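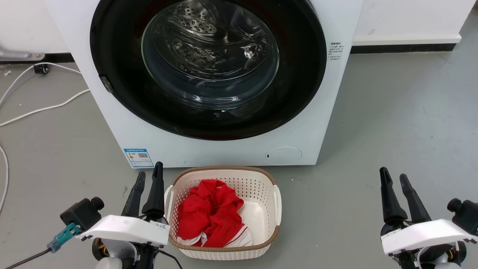

Laundry task, door closed. Basket on the floor in front of the machine, one red garment inside, a gripper on either side.

Teleoperation gallery: washing machine station

Stemo is a two-arm platform driven by remote control. The operator holds a pair of leader arms and the robot's arms copy them joint for joint. There is no scripted motion in the laundry set. Every movement in a recording was made by a person first, and the learning software (Henent) is given the camera images together with the joint positions and gripper openings.

The laundry task is written up as four stages: open the door, take the garment from the basket, place it in the drum, close the door. Each stage is marked in the recording with a foot pedal, so a stage can be trained or replayed on its own. The set stands at 226 accepted demonstrations. Rejected ones are kept in a separate folder and are not used for training.

The view used on this page is the one from the head camera. It is also the view the operator works from. The front of the machine fills most of it, and the grippers come in low at either side, which is where the operator is told to hold them at the start of a stage.

Most of the difficulty is in the door. The gripper fingers have to get a hold on the rim, and the pull then has to follow the arc of the hinge. Operators new to the leader arms tend to pull straight back. The arm stalls, the current limit trips and the take is lost. We now ask for 35 practice pulls before anyone records, and the share of rejected takes has dropped since January. 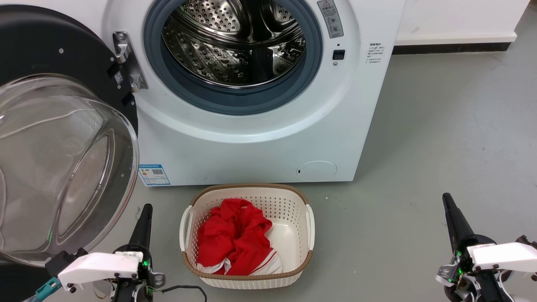 Door open to the left, drum clear, garment still in the basket. Left gripper below the door glass, right gripper over open floor.

With the door on the left, the left arm has less room to work in. The usual method is to park it low and make the pick with the right arm -- a two-handed lift is allowed, but it makes for longer recordings and the policy copies the hesitation. The garment should be gripped through a fold. A single layer slips at the gasket.

Notes on the recordings

Joint data is logged at 100 Hz and written to disk by Meltex, which also lines up the camera streams. A take is stopped automatically at 4000 samples. Nearly all accepted takes finish well inside that.

The basket is placed by hand before each take. Its position is varied slightly from side to side, and the garment is dropped in without folding. Floor marks were tried and removed, as the policy began to rely on them.

The Szénási wrist mounts are used on both arms throughout. Wrist camera streams are included in the download but not shown on this page.

Page last updated Friday, July 7, 2023.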